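Jobs & Gigs > Warehouse and Packing

Home | Browse listings | Post an ad | Saved | Contact

Returns helper wanted, part time, Moston

Hi! I'm Remo Danzer and I run the returns side of Torkus, a small shop that sells household odds and ends online. We ship a lot of parcels, and a fair few of them come back to us. Right now it's me and Zhuoran Shen opening every one of them, and we've fallen behind, so we'd love a third pair of hands starting in April.

The work is pretty simple to explain. You pick up a returned parcel, find the label, look up the order, open the box without slicing whatever is inside, and decide if it goes back into stock, to the repair pile or to recycling. Then you do the next one. Some come back neat as a pin and some have been taped up by a person who really, really likes tape (bring patience, we'll supply the cutters). On a normal shift we get through 75 parcels between us, and 85 if the music is good. 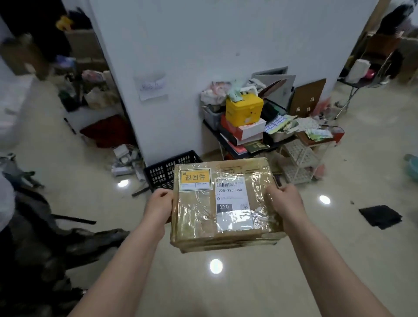

A return with its 退回件 sticker and plenty of tape.

You don't need to read Chinese to apply, but it would help a lot! Part of our returns come through a partner called Xiong and their labels and stickers are in Chinese. Zhuoran reads them without blinking. I've learned the handful of words I need, and I can teach you those in your first week.

What I'm looking for is somebody careful who doesn't mind repetitive work and writes clearly by hand, as we still keep paper notes for anything odd. You'll be lifting boxes off the floor and setting them down again for most of the shift, so please think about your back and knees before you apply. Nothing we handle is very heavy, but it adds up. Experience is nice to have - I had none when I started.

It's three mornings a week and we're flexible on which ones. Coffee is free, and you can help yourself to used boxes if you're moving house. The first job will be helping us clear a backlog of 500 parcels before we take on the Vemberg returns, so expect a busy start.

To apply, send me a few lines through the contact form with the mornings you can do and any packing, store or mail room work you've done. A resume is fine too, but keep it to one page. I'll read everything that comes in by Fri 8 March and call people the week after for a short paid trial morning.

Remo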